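Progress note to Bainbridge, shop-floor chores, November 4, 2020

Budget line 6 on track. Produce task set up – table, basket, crates of veg.

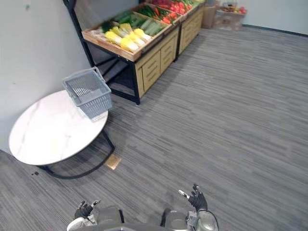 Mock produce aisle, hands free.

Carrying first, sorting after. Gurkex grip settings still being tuned, report to folow.

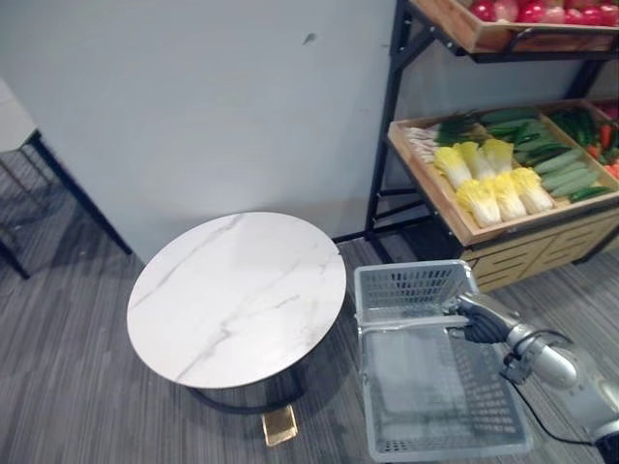
Can it replace a shop worker yet? Not for a full shift; we'd plan on a person nearby through February.

Mixed crates are the hard part. Need 200 more runs befor we quote a rate. 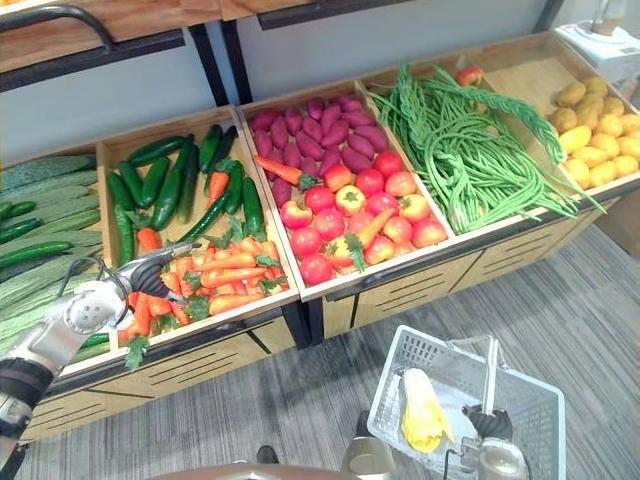 Left gripper at the carrots, corn in the basket.

Recent items
Purolitz towel folding update
Drellano shelf trial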